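4.2 Setting Up Storage Bins for Cumum Stock Control

Bins must be placed and registered before the first stock count. Allow one bin per item code. Mixed codes in a single bin cause errors in the Plotari count sheet.

1. Wipe the tabletop and let it dry.
2. Place each bin flat, with the long side parallel to the table edge.
3. Leave a gap of at least 55 mm between the bin rim and any wall or shelf post.
4. Attach the code label to the outside of the bin, below the rim.
5. Open Plotari, select Locations, then Add Bin. Enter the code from the label.
6. Enter the empty weight of the bin in grams. Press Save.

Note: Location numbers 600 to 900 are reserved for returns. Do not assign them to new stock. 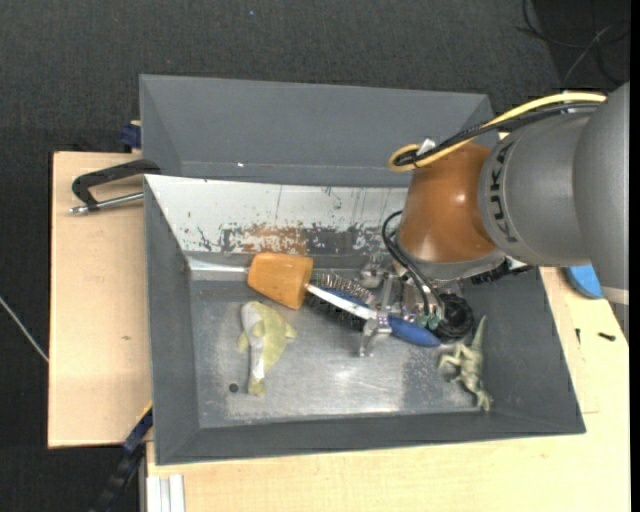
Figure 4-3. Gray bins with sloping sides, placed one behind the other.

Bins placed in two rows need separate row letters. Use A for the front row and B for the rear row. If a bin is moved to the other row, delete the old location before adding the new one.

CAUTION: Do not stack filled bins without lids. The load can shift and damage the items below.

If error 183 appears after saving, the code is already in use. Select Find Duplicate, correct the entry and save again. If the error remains, contact Grendasico support.

Continue with 4.3, First Stock Count.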